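Cloth week, continued

Posted 23 January 2021

So I finally have enough folding demos to train on, and my shoulders would like a word. The count stands at 2388 episodes as of last night, and I did the last 300 of them with a heating pad tucked into the back of my chair. Glamorous stuff!

For anyone who missed the November post: Fevmont is my two-arm setup in the spare room, and I'm trying to teach it to fold laundry by driving the arms myself and recording everything (camera views, joint positions, gripper opening, all of it). The learning part comes later. Right now it's me, a pile of fabric and a foot pedal that starts and stops each recording.

Cloth is so much harder than the blocks I did before. A block is where you left it. Fabric slumps and bunches and hides its own corners, and I'd start an episode thinking I knew which edge I was going for and then find out I'd grabbed two layers. I kept plenty of those, as long as I let go and fixed the grab on the recording. My first model, Pesivard, only ever saw clean runs, and the moment a grab went wrong it just sat there squeezing air.

The wrist view is what I watch most while I'm driving. The overhead camera is great for seeing the general shape of the mess, but it's useless for telling whether the fingertips are really on the hem. With the orange cloth I got into the habit of following the stitching, because it's the one thing that stays readable when everything else is one big wrinkle.

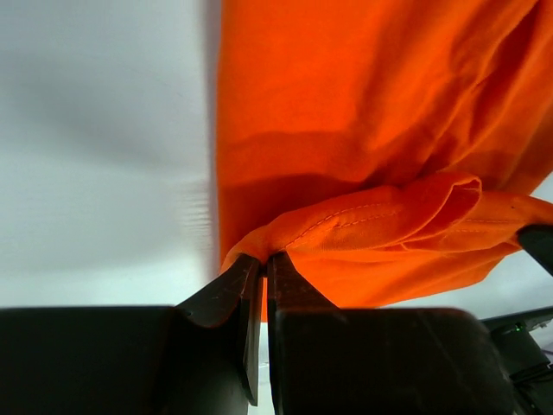 What I changed this time

First, the starting positions. My early batches all began with the cloth dropped in the same lazy way, so now I shake it out from a different side every few episodes and don't tidy it afterward.

Second, shorter sessions. Six episodes, then stand up. My driving gets sloppy when I'm tired, and it shows in the joint traces (lots of little back-and-forth jitters near the grab).

Third, I threw out 900 old episodes from before I remounted the wrist cameras. That hurt. I tried mixing them in and the grabs landed consistently too far left, so out they went.

Training starts tonight if the hard drive finishes copying. I still need to decide what to do about towels.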